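Dromstead Toy Library: The Wheel Bench

Gallery updated March 4, 2019

Every toy that comes back to us comes back with a story, usually one in which the child was in another room at the time. Most of the stories involve wheels. Carts lose them, trains lose them, and one pull-along duck has had more replacement parts than my knees. So this year the back bench has been given over to wheels and very little else, and I've put a page together for those of you who keep asking where your subscriptions go.

A word on the system. Wheels used to live in a biscuit tin, and finding a match meant tipping the lot out and chasing them across the floor. Oğuzhan Dönmez put up with this until August, when he trod on one in his socks and made a short speech. After that we had racks.

The racks are slotted, so a wheel stands on its edge and stays where it was put. You can run a finger along the row, take the one you want and leave its neighbours in peace. It has taken all the sport out of the job.

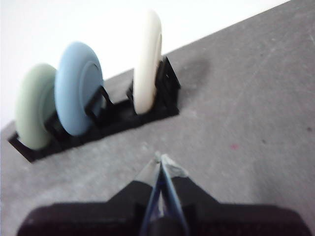 Green, blue and white, in the black rack. We call them sage, powder and cream on the labels, having once had a member with a paint chart and strong opinions.

Saadet Türkmen would like it known that blue and green should never have been put side by side, as under the old strip light she fitted one of each to the Votham milk cart and it went out on loan like that for a fortnight. She also asks why there is a gap before the white when the rest of us are forever being told to close the row up.

The gap is policy, Saadet. It was minuted. The white ones go on the prams, the prams are always wanted first, and a bit of finger room saves knocking the others about. As for the milk cart, the family asked if they could have it back the same way.

If you have a toy at home with a wobble, please bring it in before it becomes a toy with a missing wheel. We can do most of the older Dromstead stock while you wait, provided you don't mind waiting. Anything with a metal axle goes in the tray for Emlyn Humphreys, who has the proper pliers and won't lend them.

Replacement wheels are free to members. Everyone else pays £2 a wheel, and we don't do a discount for bringing back the one the dog had.

The bench is at the far end, past the jigsaws. Mind the step.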